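Memorial card

A memorial card is a small printed keepsake handed out at a funeral or mailed to family afterward. I've been collecting them for years (my wife says too many!), so I offered to write this entry, and I'll try to keep my own shoebox out of it.

Most cards carry a name, the years of birth and death, and a verse or a line the family picked. Older ones were stiff single cards with a black border. Folded cards came along later and gave people room for a photo and maybe a favorite recipe – I have 3 with pie crust on the back.
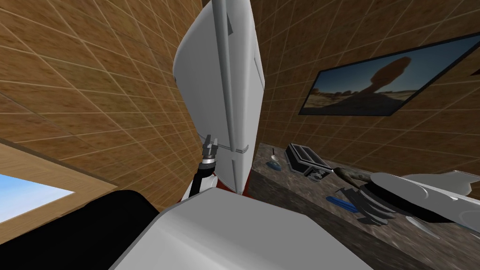
Folding is where home printers get into trouble. The crease has to run with the grain of the paper or it cracks, and a cracked crease shows up badly on dark ink. I like one clean, narrow line, something like the seam running down the length of that tall pale robot arm, with nothing printed across it. Dale Cloutier, who ran the Girkar print shop in Drustwood until he retired one October, scored every card by hand before folding and would redo a whole batch over a crooked one.

Wording varies a lot by family. "In loving memory" is still the usual opener around here, but the Ruangrit chapel also prints cards in two languages, an idea Chaiwat Wiriya brought in after his grandmother's service. She was 86, and half of her friends read only Thai. Those cards are lovely and I wish I had more of them.
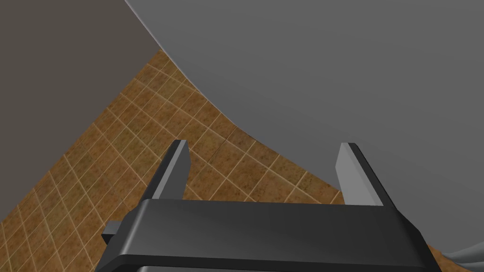

Gripper seen from behind, with a wide gap between its two fingers.

Keeping cards flat and out of the sun matters more than anything fancy. I use plain paper sleeves, 2 cards to a sleeve, back to back. Please don't laminate them! The plastic can't be peeled off safely later, and I've lost a couple of good ones that way.

See also: Funeral program; Guest book; Mourning stationery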